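Somitz Users Board > Integration and Safety > Work practice

Thread: Door state and interlock checks before an arm works at a microwave

rkerslake
Posted July 27, 2019

We are rewriting the work instruction for the appliance cell at Jasville. The existing text says "verify door condition before motion" and stops there. Two integrators have read it two ways. One treats a commanded door press as verification. The other wants a positive observation of the door before the arm may cross the plane of the cavity opening.

My draft wording for section 2:

"The arm shall not enter the cavity volume unless the door has been observed fully open within the current cycle. A completed press of the release button is not an observation."

Comments wanted on that, and on what to write about the latches. The ovens are domestic countertop units with two mechanical dials, no data port and no door signal brought out. Opening them up to add one is ruled out.

Rochelle Kerslake

torque_ledger
You are over-specifying. If the press force profile matches the taught profile and the door spring is in good order, the door is open. We have run the Pomare line that way for 15 months. A second check costs cycle time and adds a vision dependency to a cell that did not have one.

bent_dowel
Spring in good order is the assumption, though. Release buttons on cheap ovens get sticky with grease. The profile then looks normal and the door moves a finger's width and stops. A force trace describes the button. It tells you nothing about the hinge side.

I would keep Rochelle's wording and define "fully open" as an angle with a tolerance. Otherwise the next argument is over what counts as open.

torque_ledger
Then define it. "Observed" by what? A person, a fixed camera, a contact probe? A rule that does not name the means cannot be audited.

rkerslake
Fair. Fixed camera over the cell, compared against a taught reference for each door state, with a person as fallback when the comparison is inconclusive. Same type of oven in all of these, door closed in the first and open in the other two. 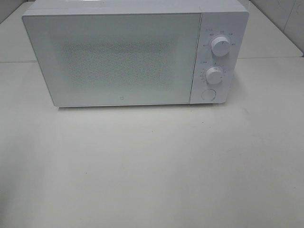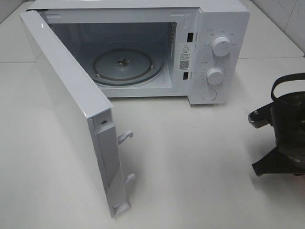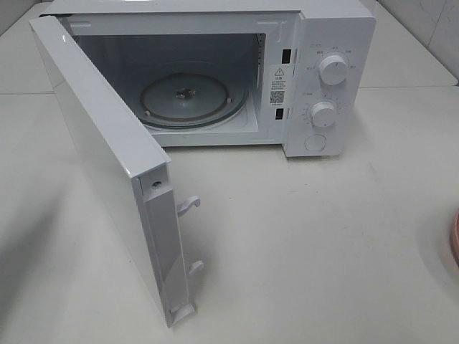 My concern in section 2 is the latch side, which the current instruction does not mention at all. On this type of oven the hooks are the part most easily damaged by a gripper, and a bent hook is a safety defect even if the door still shuts. An open door carries its two white hooks on the inner edge, sticking out from the trim, and the matching black slots are in the front face between the cavity and the dials, with the warning label between them. Any straight approach from the panel side toward the door edge should therefore be treated as an approach to the hooks. I propose a keep-out volume around the hooks and a second one at the slots, both active whenever the door is not confirmed closed.

Second proposal: no tool, finger or probe enters a slot for any reason. Defeating the interlock to "see if it runs" has been suggested in this building more than once.

bent_dowel
Agree on the slots without reservation. That one should be a prohibition with no deviation route.

On the keep-out around the hooks, specify it in the door frame and not in the world frame. If it is fixed in world coordinates it is only valid at one door angle, and we are back to assuming the angle.

Dornudent_field
We service cells for several sites. A few points from the service side.

1. Closing is worse than opening. Opening, the arm touches the button and retreats. Closing, it pushes the door through the whole sweep and the hooks arrive at the slots under load. Limit speed for the last part of the travel and push on the outer face near the latch edge, never on the hooks or the trim.

2. The turntable is missing from the draft. If the glass plate is off its coupler it can foul the door or the load. Add a seating check to the open-door observation. You have the camera looking at it already.

3. Dials. Put the timer dial at zero before the door is opened and confirm it by observation too. A mechanical timer with time left on it may start the oven as soon as the door closes.

torque_ledger
Point 3 I accept. It is a real hazard, cheap to check, and I have no counterargument.

Point 2 I do not. Seating of a glass plate is a housekeeping item. Put it in the start-of-shift checklist. If every observation gains another condition, the operators will learn to press "accept" without looking.

Dornudent_field
It can be knocked off at any placement, so a start-of-shift check only covers the first cycle. Do it after each retrieval if you do not want it before each entry.

bent_dowel
Is the reference image retaken when the lighting changes? White door, white casing, white counter. Contrast is poor and shadow does a lot of the work. I would not trust a comparison taught under one lamp and run under another.

rkerslake
Good point and not covered. I will add: references shall be retaught after any change of lighting, camera mount or oven position, and the record shall state which.

Revised section 2 as it stands:

2.1 Door state shall be observed within the current cycle by fixed camera or by a person. Force data may support an observation but shall not replace it.
2.2 Fully open means within the taught angle and tolerance for that oven.
2.3 Timer dial shall be observed at zero before the door is opened.
2.4 Keep-out volumes at hooks and slots. Hook volume defined in the door frame.
2.5 Nothing shall be inserted into an interlock slot. No deviations.
2.6 Closing push on outer face only, reduced speed for the final 12 degrees.
2.7 Turntable seating observed after each retrieval.
2.8 Reteach of references as above.

torque_ledger
I still object to 2.1 as applied to sites with a long record on force alone. Ask for a transition period to the end of December and I will drop it.

bent_dowel
2.6, where does the 12 come from?

rkerslake
Measured on one unit as the angle where the hooks first reach the slots, plus margin. It should be taught per oven like 2.2. I will change it to a reference and keep the number in a note.

Transition to December is acceptable for 2.1 only. 2.5 applies on issue.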